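Ticket 293: Round placemat creeping under plate, napkin fold slumping
Product: Wondholm round placemat, gray-beige
Also in use: Flerkell teal plate, Flerkell green bowl, light blue cloth napkin, purple tumbler
Category: Table linens and mats
Opened: 2025-01-04
Status: Solved

Original message

Hi! First off, I love this set. I bought the mat to go with my teal plate and the colors together make me happy every time I lay the table. I have two problems though, and I'd really like to get them sorted before I order five more mats for a big lunch in February.

1. The mat creeps. I put the plate down, nudge it over a little to make room for the napkin, and the mat comes along with it. By the end of dinner it has gone a good thumb's width toward me. The table is a wood butcher-block top that I oil myself.

2. The napkin won't hold a tall fold. I like it as a long upright rectangle to the left of the plate, with its edge lying over the mat a bit. It looks great for a minute and then the top end spreads and goes crooked.

Already tried:
- Wiped the table with a damp cloth and dried it. Better for one meal, then the same.
- Turned the mat over. Worse!
- Swapped the plate for the bowl. The mat still moves, only slower.
- Ironed the napkin flat before folding. Helped a little, but the top end still wanders.

Reply from Isico Home support

Thanks for all the detail, and for the kind words about the set! A few questions so we can narrow it down.

How do you wash the mat, and at what temperature? What oil do you use on the table, and when did you last put it on? Is there a crease or a raised ring anywhere on the underside of the mat?

Customer reply

Sure thing. Mat goes in the machine at 40 with the napkins, no dryer, hung over the back of a chair. The table oil is Kaijage, the thick one, last done the weekend before I wrote to you (two coats, I got carried away). No crease that I can find. There is a very faint wave along one side if I run a finger around it. I measured the mat while I was down there and got 342 mm across in one direction and a hair less in the other, so maybe it has pulled in a bit?

Pictures attached, plate first and then the bowl from low down.

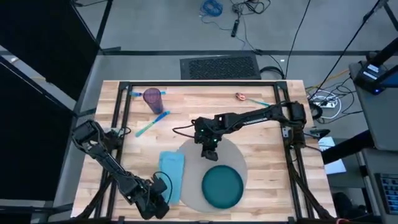
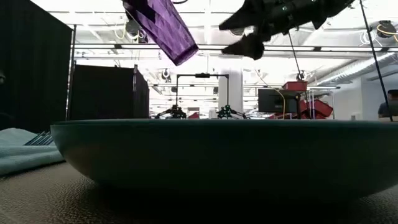 I should add that I'm not bothered about having the plate dead center. I like it over to one side. If that's the whole trouble then I'll live with it, but I'd love to know!

Reply from Isico Home support

Great, very helpful. Putting the plate off to one side is fine and shouldn't make a mat travel. We think there are two separate things going on.

The mat: fresh oil is the most likely cause. Two thick coats leave a film that takes longer to cure than the tin suggests in a cool room, and the back of the mat picks it up. After that it slides on its own film, so wiping only the table gets you one good meal. Please try these in order.

Step 1. Buff the table with a dry cotton cloth until the cloth comes away clean. Leave it bare overnight.
Step 2. Wash the mat by hand in lukewarm water with a drop of dish soap. Go over the back with a soft brush and rinse twice.
Step 3. Dry it flat. Hanging it over a chair back is probably where your wave comes from.
Step 4. When it's dry, put it under a baking sheet for a night.

The napkin: are you using fabric softener? It makes the cloth silky and folds slide open. Skip it for two washes. Then fold the sides in first and the length last, and lay it with the open end toward the diner. If you let one long side overlap the mat, press that side down with your palm before the plate goes on.

Please let us know how the mat behaves with the plate and then with the bowl.

Customer reply

Softener, yes. Guilty!

Results so far:
- Buffing: took three cloths. The first was yellow. I had no idea there was that much oil still sitting there.
- Mat washed by hand, dried flat on a towel, one night under the sheet. The wave is almost gone.
- Plate test: set it down, pushed it over, no creep. Did it again after dinner, still none. I was so pleased I called people in to look.
- Bowl test: filled it with 600 grams of potatoes and turned it on the spot. The mat stayed put.
- Napkin after one wash without softener: top end stays together through a meal, a bit uneven still. I'll do the second wash and see.

One more question while I have you. Can the tumbler go in the top rack? I've been doing it by hand and would love to stop.

Reply from Isico Home support

So glad the mat is behaving! We don't have the tumbler on your order, so please go by the mark on its base or the maker's leaflet. If you can't find either one, keep washing it by hand.

For the new mats: wash each one once before use, dry flat, and hold off on oiling the table for two weeks before your lunch. One thin coat is plenty.

Customer reply

Second wash done and the fold is holding nicely. Five more mats ordered. You can close this, and thank you so much!

Ticket closed by customer.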